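How to Get a Plastic Water Bottle Clean Enough to Use Again

I go through a silly number of bottles in August, when the Dornevden trail is dusty and the fountain at the trailhead is broken (again!). For years I tossed them after one use. Now I give each one a second round before it goes in the recycling, and the routine takes me 2 minutes, tops.

What you need: dish soap, warm water, a spoonful of uncooked rice and a dish towel. I use the unscented soap from Halero, but whatever's by your sink is fine.

Take the cap off first and drop it in a little bowl of soapy water. Caps are where the funk lives, all those threads! Then pour out whatever's left in the bottle, squirt in one drop of soap (one, I mean it, or you'll be rinsing until dinner) and add 200 ml of warm water. Skip the boiling water, thin plastic buckles and then it never stands up straight again.

Leave the label on for now. It gives you something to grip when your hands are soapy, and I like to hold the bottle low down, with the open neck tipped up and away from me.
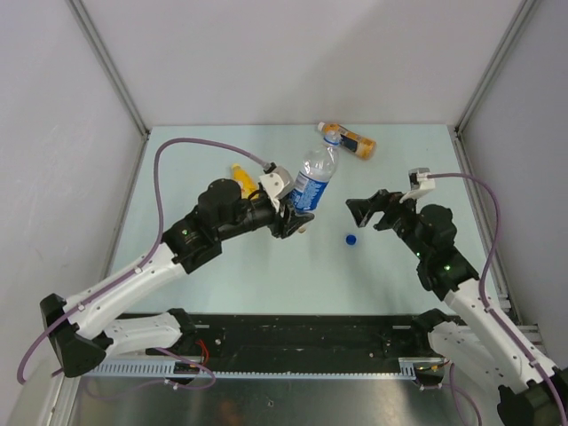
Marisol's Kitchen Drawer, a blog I read way too often, has a comment under its own bottle post asking why anyone would bother with rice when a bottle brush costs next to nothing. Fair question, and if your brush fits through the neck, go for it. Mine doesn't, so rice it is.

Tip the rice in, put your thumb over the opening and shake hard, turning the bottle upside down a few times so the grains get up into the shoulders. Dump it all through a strainer and rinse until the bubbles stop. Scrub the cap threads with an old toothbrush and rinse that too.

Drying is the slow part. I stand mine neck down on the towel overnight, cap next to it, and don't screw them together until both are dry inside.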